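3. Data collection

3.1 Workspace and recording stations

All demonstrations were recorded at our Gutport site between January and 15th March. The site has two stations of the same build, and both were used throughout. Each station has a marble-patterned table inside a frame of metal rails, with plain panels behind and to the sides. Two arms are fixed at the front of the table, one at each end, and each carries a parallel gripper with a small camera near it. A further camera is fixed to the frame and covers the whole work area. The arms are driven by an operator who holds a pair of leader arms of the same shape at half scale, so that a movement of the hand is copied by the arm on the table.

We kept the lighting constant within a session but let it differ between sessions. Earlier work on the Tetach set had used a single lighting level for every recording, and policies trained on it failed when a lamp was moved or a blind was opened. For the same reason the table was not wiped between episodes. Scuffs and loose dirt were left where they were, and the operators were told to carry on working over them.

3.2 Objects and tasks

The task family reported in this paper is table tidying with household and garden items. We chose it as it mixes rigid things, such as blocks and hand tools, with cloth and with plants, which bend and shed. The full object pool holds 117 items. A session draws from this pool a small group of items, and the group stays the same until the session ends. Tasks are given to the operator as a short written instruction, for instance "put the tool on the tray" or "hang the glove in the wire shelf", and one instruction makes one episode.

Many of the items lie on or against one another when an episode begins. This was done on purpose. In a first round of recordings we laid the items out separately, and the trained policy learned to treat anything it saw as a single free object. When two items touched, it closed the gripper over both. In the second round, from which all results in Section 5 are taken, at least one pair of items starts in contact in each episode. Figure 2 gives the view from one gripper camera with such a pair on the table.
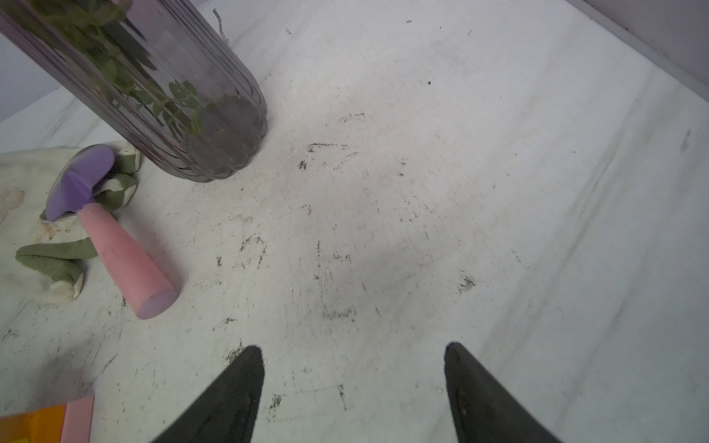 Figure 2. Gripper camera view. The toy garden tool rests on a cloth glove, beside a ribbed glass vase; the two gripper fingers are at the bottom.

The gripper view is the main input to the policy at close range. It moves with the arm, so the same item may be seen from many sides within a few seconds, and the fingers are always in a fixed place in the image. It also has clear limits. Large items near the gripper are seldom seen whole. In Figure 2 the upper part of the vase is out of view, and so is part of the glove. A label based on this camera alone would often be wrong about where an item ends. We therefore never label from a single gripper image. The annotator is given the three camera streams side by side and marks an item once, and the mark is carried over to the other streams by a tracking step.

Clear glass gave us the most trouble in labelling. Stems seen through a ribbed wall are blurred and bent, and two annotators marking the same vase would often disagree on whether the leaves were part of it. We settled on one rule: anything inside a container at the start of an episode belongs to that container until it is taken out. Under this rule the two annotators reached the same outline in most cases, and the remaining ones were passed to a third.

3.3 Operators and episode length

Recording was done by 7 operators. None had used the leader arms before the project, and each had a practice period of 50 episodes that were thrown away. After this the operators worked in pairs, one driving the arms and one resetting the table and starting the recorder, and they changed places halfway through a session. We did not ask them to be quick. An operator who hesitates, backs off and tries again produces a longer episode, but these second attempts turned out to be useful. A policy trained with them was more likely to recover from a missed grasp than one trained only on clean runs.

An episode was dropped if an arm touched the frame, if an item fell off the table or if a camera stream had a gap in it. It was kept if the operator merely took a poor path. After filtering, 648 episodes remained.

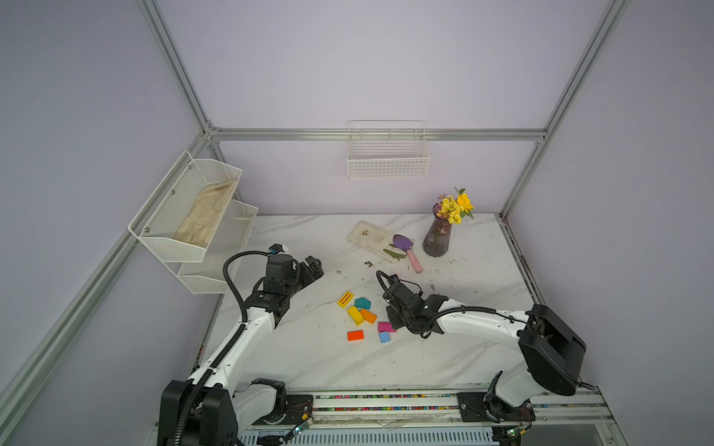 Resetting the table took more of the working day than driving the arms. The fixed camera was the one we used to check a reset, as it takes in both arms and everything between and behind them. A layout with blocks scattered between the two grippers, a tray with a trowel and leaves further back, and a vase of flowers to the right of the tray has to be checked item by item, and small changes are easy to miss from where the operator stands. The trowel handle is a good case: it extends off the edge of the tray, and an overhang of this sort gives the fingers an easier grasp than a handle lying flat. If every reset had left it that way, the policy would have learned to expect it. The recorder therefore showed the last ten starting layouts as faint overlays, and the operator doing the reset was asked to pick a layout that did not match any of them.

The overlays had one side effect. Operators began to avoid the middle of the table, where the overlays were thickest, and in the second month the items drifted towards the edges. We corrected this by having the recorder propose a rough position for one item in each episode and leaving the rest to the operator - a small change, but it brought the spread of starting positions back to what we had at the outset.

3.4 Splits

The data were split by session and not by episode. Episodes from one session share their items, their lighting and often the same dirt on the table, and a split by episode would have let the policy see nearly the same starting layout in training and in testing. Sessions recorded by two of the operators were held out in full. We also held out a small group of items, the Pálfi group, which appears in no training session and is used only for the tests with unseen objects in Section 5.3. The Fusterham baseline was retrained on the same split, using the settings given by its authors and no extra tuning on our side.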